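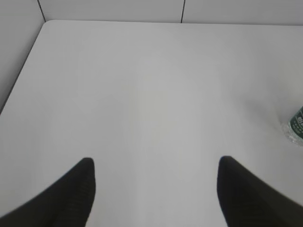
Figure 2. White tabletop with a plastic bottle at the right.

3.2 Surface color and perceived cleanliness

The second part of the study asked whether the color of a table changes how clean people judge it to be. Earlier work on shared eating spaces has mostly dealt with odor, noise and crowding, and has treated the furniture as fixed. We wanted to separate the color of the surface from the amount of dirt on it, which are hard to tell apart in field surveys because darker tables tend to be found in older rooms.

Respondents were recruited through the Druvo panel in January. More than 2000 people opened the questionnaire. We dropped those who left before the last page and those who failed the attention check, and then drew a balanced sample of 1000 for the analysis. Each respondent rated tables in four colors (white, light gray, tan and dark brown) on a scale from 1 to 7, where 7 meant "I would eat here without wiping it first." White surfaces of the general type in Figure 2 were grouped together whether they were pure white or slightly gray, as pilot respondents did not use separate words for the two.

White tables received the highest ratings when no marks were present. The advantage disappeared once a small stain was added, and with a large stain white was rated lowest of the four. Tan tables changed the least between conditions. Light gray followed the same pattern as white but with a smaller drop. Age had a weak effect, with older respondents giving lower ratings to every color. Household size had no effect that we could detect.

We also asked respondents from Visoswood and Jestamine, the two towns with public canteens, how often they wiped a table before sitting down. Those who said "always" gave lower ratings overall, but the order of the colors was the same as in the full sample. Responses from Visoswood were collected on paper at the canteen entrance and may be affected by the state of the room on that day. We therefore report them separately in Table 4.

One limit of the design is that ratings were made from a screen. The Suwannarat cleanliness scale, from which our items were adapted, was written for use in person, and two of its items on touch had to be left out. A second limit is that lighting was not controlled on the respondents' side, so the difference between white and light gray should be read with care.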